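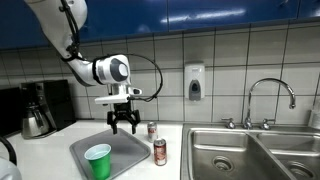
Student Projects > Household Studies > Reports

Water Use in Hand Dishwashing in Shared Student Housing

1. Background

Most of the apartments in the Trondia building have no dishwasher. Students wash by hand, usually once a day, and the water is billed to the whole building and split evenly. When the bill went up last winter, people on our floor argued over who was using too much. We decided to measure it for our course project.

Our question was simple. Does the way a person washes dishes change how much water they use, and if so, by how much? We looked at two methods. In the first, the tap runs the whole time. In the second, the sink is filled once for washing and the tap is opened only for rinsing.

2. Method

We asked residents on two floors to take part and 17 agreed. Each person washed the same set of dishes: plates, bowls, cups, forks and one saucepan. Every item had been smeared with tomato sauce or oatmeal and left for an hour before the wash. Detergent was the plain Molleo liquid that the building store sells.

A flow meter was fitted to the cold line and another to the hot line under the sink. We read both before and after each wash and added the two together. The stopwatch started when the tap was first opened and stopped when the last item was put in the tray to drain.

Each person washed once with each method. Nine started with the running tap and the rest started with the filled sink, so that practice would not favor one method. Three of the washes had to be repeated because the hot line meter stuck. We threw out the bad readings and used only the repeats.

3. Results

Across all washes the total came to 1508 liters. The running tap method used the larger share. Comparing averages, the filled sink used 37 percent less water than the running tap.

The spread was wide. The most careful running tap washer used less than the most wasteful filled sink washer, who emptied and refilled the sink twice. Two people turned the tap off between items without being told to, even in the running tap test. We kept their results in because the instruction sheet did not clearly forbid it. This probably makes the difference look smaller than it should.

Time did not differ much. Filling the sink takes a while at the start, but rinsing goes faster at the end. Several people said they disliked the filled sink once the water turned greasy, and one said she would not use it at home whatever the numbers were.

We checked the dishes afterward under a desk lamp. Leftover food was found mostly on forks, with both methods.

4. Problems

The saucepan was hard to dirty the same way each time. Oatmeal dried faster on days when the heating was on, and those pans took longer to scrub. We should have weighed the food.

People also knew they were being measured. A better test would record normal use over a few weeks without anyone standing next to the sink. We asked the building office about this, but individual kitchens are not metered.

5. Conclusion

Washing in a filled sink saved water in our test. The habits of the person at the sink mattered a lot too, and our group was too small to separate the two properly. If another class repeats this, we suggest more people, a clearer instruction sheet and a spare meter.

Recent reports
Drying Laundry Indoors: Humidity in Four Bedrooms
Does the Tivonico Kettle Filter Reduce Scale?
Food Waste at the Ó Dubhghaill Dining Hall
Noise Levels in the Library Stairwell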